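Tromville : la nuit noire sera prolongée, sans bilan public

La municipalité veut reconduire l'extinction de l'éclairage sur la voie verte de Ketby, décidée en juillet. Elle parle d'un succès. Les chiffres qui permettraient d'en juger se font attendre.
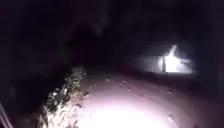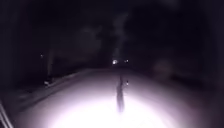
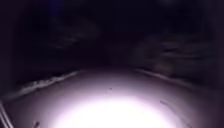 La voie verte, de nuit.

Page modifiée en octobre, à 18 h 42

Depuis l'été, les lampadaires sont coupés de 23 heures à 5 heures entre le pont de Ruvov et l'entrée du bourg. La mairie met en avant la facture et les chauves-souris, dans un ordre qui varie selon l'interlocuteur. L'économie annoncée, 308 euros par mois, n'est accompagnée d'aucun relevé. On ignore notamment si elle tient compte des horloges installées au printemps par l'entreprise Quách, dont le prix n'a pas été communiqué.

Quant à la faune, l'étude citée dans le bulletin communal tient en deux pages et repose sur trois soirées d'écoute. Aucune mesure n'avait été faite avant la coupure — difficile, dans ces conditions, de parler d'un « retour spectaculaire ».

« Je ne suis pas contre l'obscurité, je demande qu'on me montre les comptes », résume Mulugeta Woldemariam, qui rentre du travail à vélo par cet itinéraire et a lancé une pétition. Elle a dépassé les 500 signatures. Il réclame au moins un balisage discret dans la descente de Ruvov, où deux chutes lui ont été rapportées depuis la rentrée. La mairie répond n'avoir reçu aucun signalement, sans préciser à quel service il aurait fallu l'adresser.

Le conseil doit se prononcer le mois prochain. Le projet de délibération promet une « évaluation partagée » du dispositif, mais n'indique ni calendrier ni méthode. Interrogé sur ce point, le service de la voirie renvoie au bulletin communal.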